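How does a delivery robot find your door?

Hi, kids! Last week I tried the Kikside, a delivery robot you can order to bring library books to your house. It rolls along the sidewalk by itself, and it's about as tall as a kitchen chair. I loved it, mostly.

The robot has 2 cameras up front, and they work like eyes. A computer inside hunts for useful stuff: where the path ends, where the trees and walls are, and whether a person might be coming. Rain makes that much harder. Have you ever looked through a wet car window? Drops bend the light, so everything behind them goes blurry! 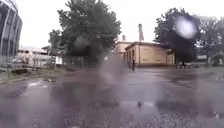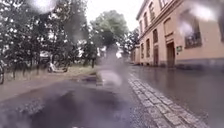 Raindrops get in the way, and wet ground shines.
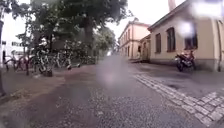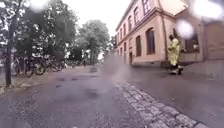 So what does a robot do when its eyes get blurry? The Kikside slows down and compares lots of views, one after another — a drop stays stuck in the same spot while the world slides past behind it. Pretty clever! Ghassan Chidiac wrote to me that his came 13 minutes late in a downpour and stopped 3 times on the way, but the books were dry, and his daughter waved goodbye to it from the porch.

I'd still like a little wiper on the front. And the beep it makes when it arrives is way too quiet, so listen hard if you order one.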